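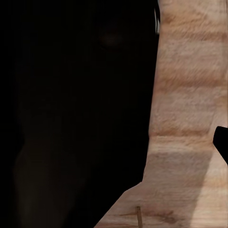 ok thread about moving my whole life off Nisamis before they double the price. I have been paying for that notes app for seven years. seven. got the email in September and sat there doing math on the back of an envelope like my dad. Nothing fancy in my setup btw, pale wood with stripy grain, and I type grocery lists into an app that now wants to be a "workspace." Anyway. Going to write this as I go, typos included, I have a work call in a bit.

2/ The email. Subject line was "Exciting changes to your plan." You know what that means. Old plan gone, new plan has a whiteboard, a calendar, a chat thing. I want none of it. I want to write "call dentist" and see it again on my phone. That's the product.

3/ Step one was finding out how much stuff I even have in there. 1,333 notes. I would've guessed maybe a couple hundred. Scrolled through for an hour. So many are one line. One just says "ask about the hinge." Which hinge. Ask who.

4/ Export is under Settings, then Account, then Data, then a tiny gray link at the bottom. Of course it is. You pick a format (they offer two, pick the plain one, the other one only opens in Nisamis) and then they email you a link. Mine took most of an evening. Link expires in 30 hours so don't request it right before you go camping.

5/ What you get is a zip. Inside is a folder per notebook, that part is good. File names are the note titles but chopped off, so I have eleventy files called "Meeting notes from the" and nothing after. Dates are inside the file at the top, at least they kept those.

6/ Attachments are in a seperate folder with garbage names. If your notes are mostly text, fine. If you scanned all your receipts into it like I did in 2 different apartments, less fine. I'm still sorting those. Will be sorting those till I die
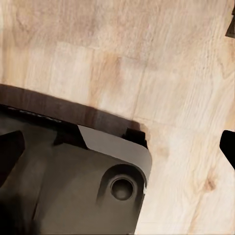 So where do the notes go now? A plain folder of text files on my laptop, synced with Prullov.

8/ Why Prullov: I already pay for it for photos, it syncs folders, it doesn't care what's in them. Any editor can open the files. If they send me an exciting email next year I drag the folder somewhere else and that's the end of it. Took me way too long to want this.

9/ I did try Grornent first bc everyone in my replies always says Grornent. It's nice! Looks great. Import ate my tags though. All of them. It read the line with the tags as part of the note, so every note started with a row of words. Could've fixed it with a script, someone in the forum posted one, but I was tired and it was past midnight and I uninstalled it.

10/ Tags in general. I had 370 tags. For my notes about soup and insurance. There was "recipe" and "recipes" and "Recipe" with a capital. I am not a serious person. New system is folders: house, work, food, money, junk. Junk is the biggest by a lot.

11/ The cull. I deleted nearly half. Rules I used, steal them if you want: if I don't know what it means, gone. If it's a link, click it, dead link = gone. If it's a list of movies to watch, merge into one list and stop making new ones. Anything with a policy number or a serial number stays no matter how old.

12/ Found some good stuff in there tho. My grandmother's cabbage roll instructions, which I typed while she talked, so it's all "no, more than that" and "until it looks right." A list of names we had for the dog before the dog. A paragraph I wrote on a train that's weirdly ok. Those went into their own folder and I printed the cabbage one.

13/ Phone part. This is the annoying bit. Prullov's phone app will open a text file but editing is clunky, there's a pencil icon and then another pencil icon. I put Nieminen on top, it's a little editor that points at the folder. One time purchase, cheaper than one month of the new Nisamis plan. Search is fast. Font is ugly and you can't change it. Living with it

14/ Things I miss already: the web clipper. I used that constantly. Now I copy and paste the text I want into a file like it's the old days. Upside, I save way less garbage. Also miss reminders. Moved those to the regular reminders app on my phone, where they should've been to begin with tbh.

15/ Things I don't miss: the loading spinner. The "what's new" popup. The little purple dot. Getting signed out on my own laptop on the bus with no signal and not being able to read my own shopping list in the store.

16/ Someone asked about shared notes. We had one, groceries, me and my sister. She refused to install anything so now it's a text thread and she just sends "eggs." Works fine. Better maybe.

17/ Canceling. They hide it less than I expected, but there are four screens of are you sure, and one offers you three months off. I almost took it. Don't take it, you'll forget and then you're paying the new price in winter. Also check that the cancel went thru, I got no confirmation until I logged out and back in. Screenshot the last page.
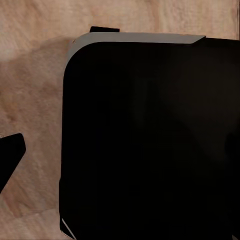 desk, late, still renaming files

19/ Last thing, backups. Sync is not a backup, if you delete a file on your phone it's deleted everywhere, ask me how I learned that on the second day. Prullov keeps old versions for a while but buried. So once a month I zip the folder and copy it to a drive in the drawer. Takes no time, it's text, the whole thing is smaller than one video of my dog.

20/ Total time on all this was a long weekend plus a few evenings for the receipts, which again are not done. If you have fewer notes than me it's an afternoon. Get the export early even if you're not leaving, just to have it.

21/ ok call is starting. If anyone has a decent way to batch rename the chopped off titles using the first line of the file pls reply, I'm on a Mac and I'm doing it by hand and I'm only up to the letter D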